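**Ticket: label printer stops in the middle of a batch, Tindby store room**
Opened by: Nazar Zhuravel
Status: waiting for confirmation
Opened: June 21, 2022

**Problem**

The label printer in the store room stops after 17 labels. The queue on the computer says "Printing" and stays like this until I restart the spooler. It happens with every batch longer than that. Short batches are fine. The roll is new (1,000 labels) and the lid is closed correctly.

The same printer worked well from February, when we moved it from the front desk. I did not change the driver in this time.

**What I tried first**

- Turned the printer off, waited six minutes, turned it on. Same result.
- Different USB cable, taken from the scanner. Same result.
- Calibrated the label gap with the feed button. The labels are now better centered, but it still stops.
- Printed the same file from Raelene's laptop. It stopped at label 17 again, so I think my computer is not guilty.

**Reply - Hamish Bright**

Thanks, this is very clear. Can you send the size of the print file and tell me if the labels have the logo on them? Also please check which template the batch uses, Bradeven or Lozano.

**Reply - Nazar Zhuravel**

The template is Lozano, with the logo in the top corner. The file for 47 labels is much bigger than I expected. With the Bradeven template, which has only text, all 47 came out without a stop. I should have tested this before, sorry.

**Reply - Hamish Bright**

Then I suspect the printer memory. The Lozano template sends the logo again for every label. Please open Printer Settings, go to Advanced, and check "Store graphics in printer". After this, clear the memory once from the Tools tab. Do it in this order, or the setting is lost.

**Reply - Nazar Zhuravel**

I did both steps. First try: it stopped at label 17 again. I then noticed that the setting was not saved, my account has no rights for it. A-yeong Tak logged in as administrator and we repeated everything. Second try: 47 labels, no stop. Third try: the same, good.

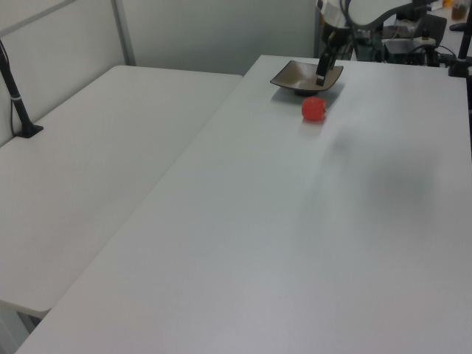 One thing is still not right. The first label of every batch now comes out blank, and the text begins on the second one. It is not a big problem for us, but Saskia Halliday uses the numbered labels for the Tronanell boxes, and she needs that the count on the roll agrees with the count in her list. A blank one in between makes her check everything again.

**Reply - Hamish Bright**

Clearing the memory also resets the start position. Please calibrate again as you did at the beginning, then print a test of six. If the first is still blank, change "Feed before job" from On to Off.

**Reply - Nazar Zhuravel**

Calibration alone did not help. With "Feed before job" set to Off, the test of six is good and the first label has text. I wrote the settings on a paper inside the printer lid, for the next person.

Please keep the ticket open until Saskia has printed her full list. Raelene Brunton will answer here if I am out.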